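Looking After a Bare Wood Tabletop

Last updated: February

We use cookies to remember your preferences and to count visits. By continuing to read you accept this.

A pale wood table is a lovely thing to own until somebody eats at it. Ours has hosted beets, a leaking fountain pen and one ill-advised fondue, and it's still standing, so I feel qualified to offer what follows.

Everyday wiping

Use a cloth that's damp, wrung out until your wrists complain. A drop of dish soap is plenty. Wipe along the grain, then go over it again with a dry towel. Skip the spray cleaners that promise a lemon grove; most of them leave a film that you'll be wiping off with another spray cleaner.

Crumbs should be brushed off before you wipe. Toast is sandpaper with butter on it.

Rings

White rings are usually moisture sitting in the finish, and there's hope. Lay a clean cotton T-shirt over the mark and press with a warm iron, no steam, for 10 seconds. Lift, look, repeat. If the ring is dark, the water got into the wood itself and you're looking at sanding, or a fruit bowl. We have a very nice fruit bowl.

Scratches

Before you do anything, find out whether it's a scratch at all. Try a white vinyl eraser first, lightly. A surprising number of my "scratches" were homework. If a fingernail catches in it, it's real.

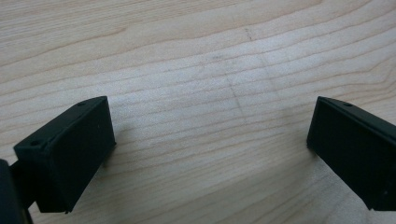
Wavy grain, a small dark speck, and a faint line running across it.

Light scratches across the grain are the ones that show. Rub with 320-grit paper, always along the grain, and feather out a few inches past the damage so you don't end up with a dimple. Check your work with a lamp held low to one side. Overhead light forgives everything, and then Friday's dinner guests arrive with the sun coming in sideways.

Dents are easier than they look. Wet the spot, put a damp cloth over it, and touch it with the tip of a hot iron. The fibers swell back up, more or less. Let it dry overnight before sanding.

Oil and wax

I've used Talto hardwax for years and went over to Drundora when the hardware store stopped carrying it. I can't tell them apart, except that one tin opens. Put on less than you think, wait 20 minutes, and buff off everything that will come off. Then do it again the next day. 2 thin coats beat one thick one, which will stay tacky until the grandchildren inherit it.

Spread oily rags flat outdoors to dry before you throw them out. A balled-up rag can catch fire by itself – I'm not being wry about that one.

Related tips

Getting candle wax out of a tablecloth
Drawers that stick in summer
The Mansour method for wobbly chairs
Sharpening a cabinet scraper without swearing
Readers' letters: the Dranotham varnish debate, continued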